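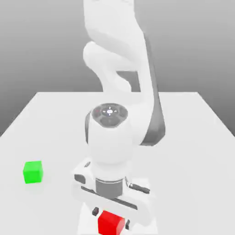 I've moved house, and I'm never doing it again. If I ever mention looking at listings "just for fun", please take my phone off me and throw it in the creek.

For those who missed the June newsletter, we've gone from the old place on Boateng Street to a little weatherboard on Loridari Road, 6 kilometres away. It took us 2000 dollars in removalists, one cracked casserole dish and the entire goodwill of my brother-in-law. The cat travelled in the front seat and complained the whole way, and then walked in like she'd signed the contract herself.

Anyway! What I wanted to write about this month is the garden, or the thing behind the house that the agent called a garden. It's a slope of couch grass, a Hills hoist with a lean on it and a lemon tree that somebody has pruned with what I can only assume was rage. I'd left behind eleven years of compost and a bed of garlic that was coming along beautifully (I did ask the new people if I could come back for it, and they said yes, and I'm still too embarrassed to ring). So I was feeling a bit sorry for myself.

Then Verna Villanueva from over the back fence passed me an ice cream tub full of tomato seedlings. No labels on any of them. She said a couple were Romas and the rest would be a surprise, and did I want some zucchini as well, and I said yes before I'd thought about it, as you do with zucchini.

I had nowhere to put them. The soil is clay, proper pottery clay, the sort that comes up in one piece with the fork still stuck in it. I spent a whole morning digging a hole the size of a washing-up bowl and then had to lie down on the lawn. My reader in Kesard (you know who you are) wrote in months ago to say that with clay you shouldn't dig at all, you should build up, and I remember thinking that sounded lazy. I apologise. I've come round completely.

What I've done is put down wet cardboard straight over the grass, overlapping by a good hand's width, with all the sticky tape pulled off first. We had no shortage of cardboard! Then a thick layer of pea straw, then compost in pockets where the seedlings go, then more straw tucked up around their necks. The compost came from the landscape yard at Prukska, who'll fill a trailer for you if you bring your own tarp. Mine had a hole in it, so if you were driving behind me on the highway, sorry about that too.

The seedlings sulked for a week, but they've picked up now and one has a flower on it. The zucchini are already enormous and I'm a bit scared of them. I've also fed the lemon tree and given it a deep soak, and I'm leaving the secateurs in the shed until it forgives us all.

Still on my list: straighten the clothesline, find the box with the good gloves in it, and work out what the prickly thing by the tank is. It has small grey leaves and a yellow flower, and it's drawn blood twice. If anyone can name it from that, I'd be grateful.

And I'm after old pots, 200 mm or bigger, cracked ones fine. Happy to swap for lemons once there are any, or for zucchini, which at this rate I'll be leaving on your doorstep whether you've got pots or not.

Back next month, with gloves on I hope.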